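2025-11-24

Third coat went on last night, so the table is out of action until tomorrow and I have time to write up the finish and the small dishes together. They ended up being one project, although they didn't start that way.

## Background

The short version for anyone who didn't read the May post: the old table top had cupped badly and I replaced it. The new one is a light timber with a fairly open grain. I bought it unfinished from Brosenholm, who cut it to length and sanded it to a grit they described as "ready to oil". I would call it ready to sand. There were cross-grain scratches at one end that only showed up when I wiped it down with a damp cloth, and they took most of an afternoon to remove.

At the same time I was sorting the kids' tableware. We had far too much of it, in too many materials, and half of it no longer stacked. The plan was to keep one set of small plates, one set of small cups and a handful of wooden utensils, and to give away the rest. The table and the tableware then turned out to have the same problem: which finish goes on wood that gets wiped down three times a day.

## Sanding

I went back to 120 and worked up to 180, then stopped. The oil tin says 150 is enough. I tried a patch at 240 on an offcut and it took up noticeably less oil and looked paler for it. With open grain I prefer a bit more oil in the surface.

Between grits I vacuumed, wiped with a barely damp cloth to raise the grain, let it dry for an hour and went over it again with the same paper by hand. If you skip the raising step you get a furry surface after the first wet wipe, and you then have to sand it anyway with oil already in it, which clogs the paper.

The edges got a 2 mm roundover. Heather Buchanan lent me her trim router for this and also told me to do the end grain first, so that any breakout gets cleaned up on the long-grain pass. One corner broke out regardless. I filled it with sanding dust and glue. It's on the wall side.

## Oil

I used Molutlow hard wax oil in the clear matt. One tin was enough for three coats on the top and one on the underside, with a small amount left over. Notes on application:

- White nylon pad, worked in with the grain.
- Leave for 20 minutes, then wipe off everything that will come off.
- Buff with a clean cotton rag. An old pillowcase did the whole job.
- Lay the rags flat outside to dry, or soak them in water before they go in the bin. Oily rags can self-heat in a pile.
- Overnight between coats, longer if it's humid.

The first coat looked patchy. The second evened it out. I could have stopped there, but the end nearest the window still looked dry, so it got a third, and the rest of the top got one as well to keep the sheen consistent.

My one complaint is with the smell, which hangs around for two days with the windows open. Dougal MacRitchie uses plain tung oil on his bench and says it smells better, but it needs weeks to cure and I can't take the table out of service for that long.

## The plates

The small plates come in soft pastel colours and are close enough in size to stack together. I had expected to have to cull by size and ended up culling by condition. Anything with knife scoring went. Scored plates hold stains and I have never found a cleaner that lifts them out properly.

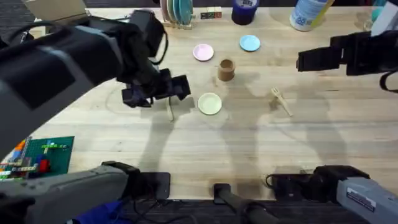

My test for the keepers was simple. Wash, dry, stack, and see whether the stack rocks. A plate that has warped in the dishwasher will rock on a flat one, and it will do the same thing on the table under a spoon. Two rocked. Both had lived on the bottom rack next to the element, which I have now banned for anything small and light.

Drying turned out to matter more than washing. Plates stacked flat while damp leave rings, and on a new oiled surface they leave rings on the table too. Plates stood on edge in a rack are dry by the time the kettle has boiled. A wooden rack does need some looking after. Ours had gone grey along the slots, so I gave it a light sand and one coat of the same oil. Do this at the start of a tin. I did it at the end, with the thick stuff, and it stayed tacky for a day longer than it should have.

## Wooden utensils

I did not use the hard wax oil on the forks and spoons. The manufacturer says it is fine for surfaces that contact food once fully cured, but utensils get soaked, chewed and scraped, and a film finish will eventually wear through in spots. A plain penetrating oil is easier to top up.

The method I settled on:

1. Wash in hot water with a little detergent. Dry overnight standing up in a jar.
2. Sand with 230 grit, or whatever fine sheet is left in the drawer, paying attention to the tines. The gaps between tines are where the fuzz is.
3. Rinse off the dust and dry again.
4. Wipe on food-grade mineral oil. Leave it for a few hours.
5. Wipe off the excess and leave overnight before use.

For the gaps between the tines I fold a strip of sandpaper in half with the grit facing out and pull it through like floss. It's tedious. A fork takes longer than three spoons.

I threw out anything with a crack running along the handle. Cracks hold water and they only get longer. I also threw out one spoon that had gone black at the tip and could not be sanded back to clean wood without becoming a different shape of spoon.

## Cups

Not much to report. Small cups survive better than plates do because they never meet a knife. The ones we kept sit flat, don't tip easily when half full and can be cleaned with a normal sponge without getting two fingers stuck. I tested the tipping by pushing each one sideways at rim height. Narrow-based cups fall over, wide-based cups slide. Sliding is better, although on the oiled top they slide further than they did on the old one.

## Cost

Leaving out the timber, which I covered in May:

| Item | Cost |
|---|---|
| Molutlow hard wax oil, clear matt | $142 |
| Nylon pads, sandpaper | $20 |
| Mineral oil | $8 |
| **Total** | **$170** |

The oil is obviously the bulk of it. There is a cheaper one from Clustow that gets decent reviews, but I couldn't find a small tin to trial on an offcut first, and I wasn't going to learn its quirks on the real top.

## Things I would change

I would oil the underside first. I did the top first because I was impatient, then had to flip it onto blankets to do the underside, and the blanket left a faint weave pattern in one area. It buffed out with the third coat, but it was avoidable.

I would also cut more offcuts before starting. I had two, used one for the grit test and the other for glue, and had nothing left on which to compare two coats against three.

The last one is lighting. I sanded under the overhead light and missed swirl marks that were obvious the next morning with sun coming in low across the surface. A cheap work lamp set on the floor and pointed along the top would have shown them. I have since done this and found two more, both of which are staying where they are.

## Still to do

- Felt pads under the legs.
- A water test on the offcut after two weeks: a wet glass left for an hour, then overnight.
- Decide on a spot for the rack. It currently sits at the far edge of the table, where it's convenient for drying and inconvenient for everything else.
- Return Heather's router, with a new bit, as I took the edge off hers.

I'll post the water test results when I have them. If anyone has used the Clustow oil on an open-grained top, I'd like to know how it wears after a year or so, especially near the edges where hands go.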